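Mutville Farm Shop Grants – your questions

Applications for the next round are open. Read this first please, most of what people phone about is in here.

Who can apply?
Growers, small dairies, beekeepers, bakers using local grain. You need to sell at least part of what you make inside the district. Co-ops fine. Resellers no, sorry.

How much can I ask for?
Up to $3,000 per business. One application each. Two businesses at the same address count as two if they file separate taxes.

What does it pay for?
Signs, labels, packaging, market stall fees, a website, tasting events, printed price lists. Cold storage too, if it's for product you sell direct.

What doesn't it pay for?
Wages. Vehicles. Feed or seed. Anything you bought before your approval letter – we get asked this every round and the answer is still no.

Do I have to put in my own money?
Yes, a quarter of the total. Can be cash or donated goods with a reciept. Your own hours don't count.

When is the deadline?
Last Thursday in December, 5 p.m. Online form closes by itself at 5 so don't start at 4:50.

Can I apply on paper?
Yes. Forms at the front desk. Same deadline, and it has to be in our hands, not in the mail.

What do I need to attach?
Budget page, two price quotes for anything over $500, proof of your business registration. Photos of your stall or shop if you have one. Not scored, just helpful.

Who reads the applications?
A panel of 5. Liv Bakke runs it and doesn't vote. Panel members with a stake in an application step out for that one.

How are they scored?
Out of 72 points. Local sales count the most, then how clear the budget is, then whether the plan can be done within 9 months. New applicants get no bonus, that was dropped.

I was turned down last time. Can I try again?
Yes. Ask for your score sheet first, it's short. Fix the budget page – that's usualy where the points went.

I run a shared kitchen or stall. Who signs?
Whoever holds the lease. If several of you have keys and no one has a lease, send a letter from the building owner saying you can use the space through the grant period. 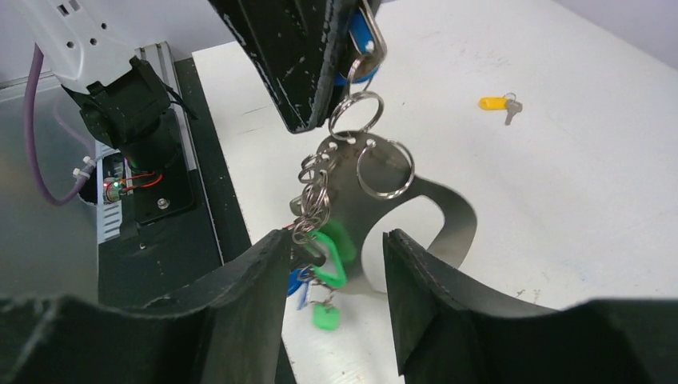

When do I get paid?
Half on signing, half when the final report is in. Bank transfer only. Check the account number twice.

What goes in the final report?
One page on what you did, copies of receipts, one sample of anything printed. Late reports hold up the second half and there's no way to speed that up.

Can I change my plan halfway?
Small changes, email us. Moving more than a fifth of the budget needs a yes in writing before you spend it.

Still stuck?
Front desk, mornings only. Or email with "farm shop grant" in the subject line and your business name.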